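## About Plimia

Plimia is a repair and supply shop for home sewing machines. Nazanin Bahrami opened it with one bench and 300 spare parts. We now stock 1,999 and ship orders every morning.

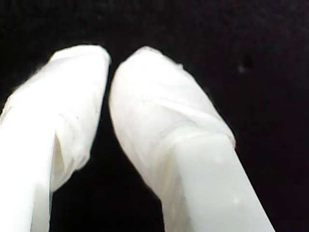
*Two white fingertips, nearly touching.*

Kayode Jibrin runs the repair bench and teaches our beginner class, which takes 10 students and starts each July. Bring your own machine or use one of ours. Estimates are free, and repairs carry a one-year warranty.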